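Tostness lab notebook, cell 2
Tuesday, December

Cup stacking on soft surface: hand did not let go on retreat

Started 8:40. Same job as last week for Durklow, cup on cup, only with the blue cushion under the stack in place of bare table. Arm on Mathias 6, right hand from Fondadico, fingertip sensors zeroed before the first cycle. Overnight log was clean up to the point where I stopped it to change the surface, so I went straight in at normal speed. Should have done the first few at slow speed after a surface change. It is on the start sheet and I skipped it.

Cycle 261 (counter carried on from the overnight run) faulted on the retreat. Sequence from the log: approach OK, place OK, "contact" flagged, "release" sent, arm started up. Hand status still said closed. The upper cup went up with the hand, came over to one side and took the lower cup with it. Arm stopped on the following error limit, not on anything to do with the hand. I hit the stop as well but the log has the arm already halted by then.

No damage found. Both cups round, no cracks. Thumb pad checked, finger links checked by hand with power off, all move freely. Wrist flange bolts tight.

The place step is the part I went back over, with the top cup down on the lower one and the fingers still around it.
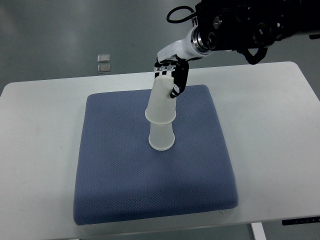 What the log says

Release command goes out at contact. The hand should report open within 200 ms. On 261 it never reported open and the arm moved anyway. So there are two separate things wrong, and I want to keep them apart:

1. Hand did not open.
2. Arm did not wait for it.

The second one matters more. The retreat is supposed to be gated on the open report. I looked at the sequence file and the gate is there, but it has a timeout, and when the timeout runs out the sequence goes to the next line instead of to the fault handler. That has been in the file since the table-only version. On the hard table the hand always opened in time, so the branch was never taken. Searched the overnight log for the timeout message and found none.

For the first one, the current trace on the thumb climbs through the place step and stays up. On the hard table it climbs and drops. On the cushion the arm keeps going down after the cups meet, the pad gives, and the contact flag comes late. By then the arm is pushing down through the fingers. My guess is the thumb is loaded sideways against the cup wall at that point and the hand controller treats the opening move as blocked. It gives up without raising an error we can see. The only trace of it is a status bit that Mathias does not read.

Tests, 10:15 on

All at slow speed, stop button in hand, second person at the desk watching the current plot. Retreat replaced by a hold so nothing goes up until one of us says so.

Test A. Pick and place on the bare table, same cup, same grip. Opens every time. Current drops as it used to. I set the spare cup down to the right of the cushion for this and left the other one where it was.

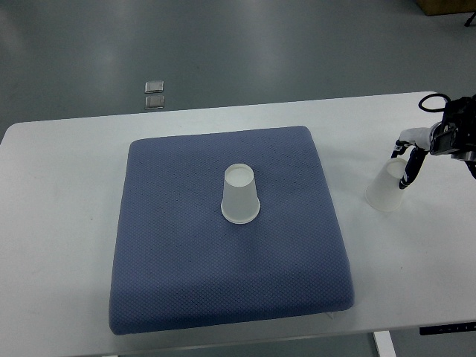
That rules out a plain hand fault as far as I am concerned. The fingers open fine when the arm is not leaning on them. I also ran open and close in the air with no cup, from the hand's own test page, and the report came back inside the limit each time.

Test B. One cup placed directly on the cushion, no stack. Opens, but slowly, and the report is late twice. The cup sinks a little and the fingers have to drag up the side as they spread. Contact height set from the table value, which is wrong for the cushion. The cushion top is higher and then it gives. I had put in an offset for the thickness but nothing for the give.

Test C. Same as B with the arm sent to its wait position after each release, to see whether the hand zero drifts when it comes back. It does not. Zero is the same before and after within the noise.
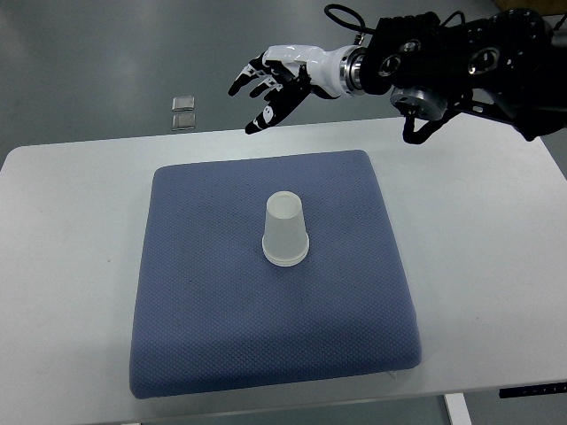 Test C. Single cup upside down on the cushion, hand clear of it over the far side of the table.

Test D. Stack on the cushion, table contact settings. Got the fault again on the third try. Hand stayed closed, hold worked, arm stayed where it was. Opened the hand from the test page and it still refused. Jogged the arm up in small steps with the hand still closed and watched the thumb current. Once it had fallen back under 3000 on the raw reading the hand opened on the first command. Did that again to be sure and got the same thing. So the block is load on the fingers and it clears when the load does.

Also worth writing down: when the upper cup is gripped off center it does not come up straight. It leans in the hand, and any sideways pull goes into the lower cup and the pad. On the hard table the lower cup resists that. On the cushion it has much less to stand on. I would not trust a check that only looks at the height of the hand to tell us whether the stack is good.
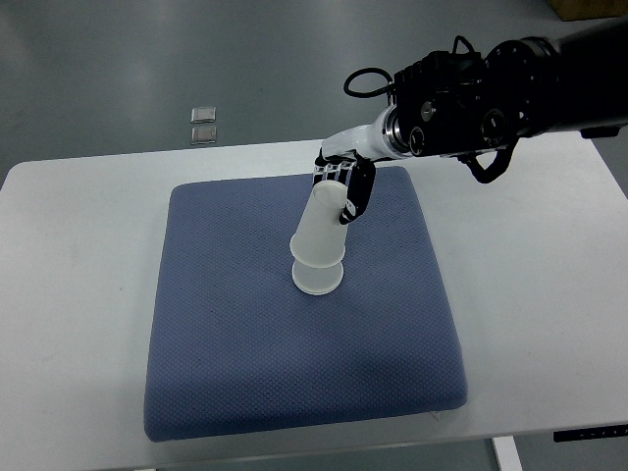

Upper cup leaning in the grip, lower cup standing on the cushion.

Changes made

Timeout branch on the open report now goes to the fault handler. Arm holds position, no retreat, message on screen. Tested by pulling the open report out of the signal list and running an empty cycle: arm held, message came up. Put the signal back after and ran it again.

Mathias now reads the blocked bit from the hand. It is only logged for now – I have not tied it to a stop.

Contact threshold for the cushion lowered and saved under its own name. The table settings are untouched. Please do not load the cushion set for table work, it flags contact too early there and the cup gets dropped short.

Added a small upward unload move before release, thumb current has to be under 3000 before the open command goes out. If it does not get there, fault.

Reran the stack on the cushion with all of this, slow speed, 6 cycles. All opened in time. Six is not enough to say it is fixed.

Not done

The same timeout branch is probably in the pouring sequence and the tray sequence. I have not opened either file. Both are locked out at the panel until someone has checked them.

Ask Fondadico what the hand does internally when an opening move is blocked and whether it can be made to raise an error.

Grip centering. Left alone today, it needs its own session.

Cushion edge position is not marked on the table. I lined it up by eye. Tape the corners before the next run.

Normal speed is off in the cell settings and stays off until there is a full shift of slow cycles with no fault message. Stopped 15:50, arm parked, hand powered down, log copied to the Durklow folder.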